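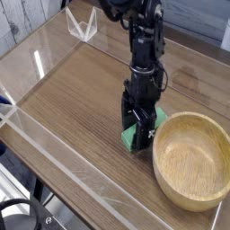
My aunt Beatrice Gachanja left me her half of a ferry, and I want to say right away that half a ferry is a terrible thing to own. You can't sell it, you can't dock it in your yard, and the other half belongs to a man in Trosham who hadn't spoken to her in years. I found this out at my kitchen table, with the lawyer's letter in one hand and toast in the other. The letter said the boat was called the Skedance, that she could carry up to 189 passengers, and that she was painted green. I pictured a green block, the plain rectangular kind you'd find sitting on a wooden worktop, only floating, and when I finally drove out to see her I wasn't far off.

She was tied up at the end of the Trikley landing, square at both ends and very low in the water. A man was sitting on the ramp eating sardines out of the can.

"You're the niece," he said.

"You're Waweru," I said.

He didn't get up. He told me the engine needed 4,000 dollars' worth of work and that my aunt had promised to pay for all of it. I told him my aunt had never promised anybody anything in her life, and he laughed so hard he had to put the sardines down.

So that was how we started. He showed me the wheelhouse (tiny, smelled like coffee and rope) and the drawer where the two of them had kept their notes. They'd stopped talking over a fare increase, of all things, but they still had to run the boat, so they wrote to each other. There were 281 notes in that drawer. I know because Waweru had numbered every one in the corner, in pencil.

Most were pretty dull. Bilge pump sticking again. Got more oil. Your hat is under the bench. But I sat there on an upturned bucket and read them until the light went, and somewhere past the middle they changed - she'd started asking about his knee, and he'd started telling her when the herons came back.

"Why didn't you just talk to her?" I asked.

"We had a system," he said, and went out to check the lines.

I drove home in the dark with the windows down, doing the math out loud. I had 1,000 dollars in savings and a car that needed tires. By the time I reached my street I'd decided to let him buy me out, and I felt great about it, I really did!

The next morning I was back on the landing before he was. I found a pencil in the drawer, tore a sheet off the pad and wrote that I could pay for the fuel pump now and the rest in April, and did he want coffee. Then I put 282 in the corner and went to find the bucket.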